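Ticket: cloudy patch on speckled top, break area table
Status: open
Site: Salazar, 2nd floor

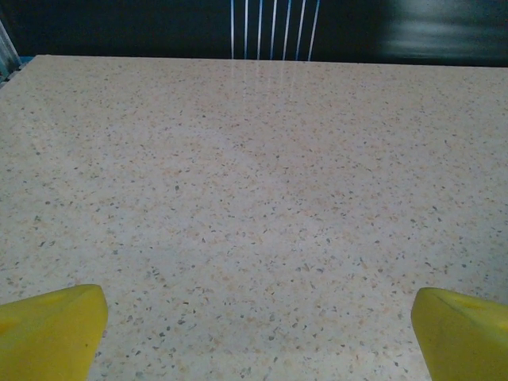 15th May. Reported as "haze, wont wipe off". Cream top with the tan and gray flecks, the Elgate one. Middle looks lighter than the sides. Could be residue, could be wear, could be just the lights. Need to rule out the lights first.

Tried so far:
- warm water + microfiber, 2 passes. No change that I can feel or see.
- dish soap, few drops, rinsed, dried. Slightly less drag under the hand. Haze same.
- blinds down, overheads off, looked again from the door side. Patch fainter but didnt go away completely. So part glare, part something else??

Not tried:
- Zaltix stone cleaner. Label says leave 5 minutes, rinse. Closet is out, reorder in.
- anything with vinegar. Dont. We don't know what the binder is and the last top got dull from it back in November.

Asked Primon (they did the install) if it was sealed or just polished. Auto reply only. If sealed, night crew may have been putting spray polish on top of it every shift, that would do it.

Update: crew sheet says all purpose spray, undiluted. Supposed to be 30 ml per bucket. Told them water only till this is closed.

Next: test spot w/ Zaltix at a back corner, NOT the middle. Check after it drys, lights on and lights off. If no diference, send to Primon as a finish problem and ask for a repolish quote.

Leaving open, waiting on delivery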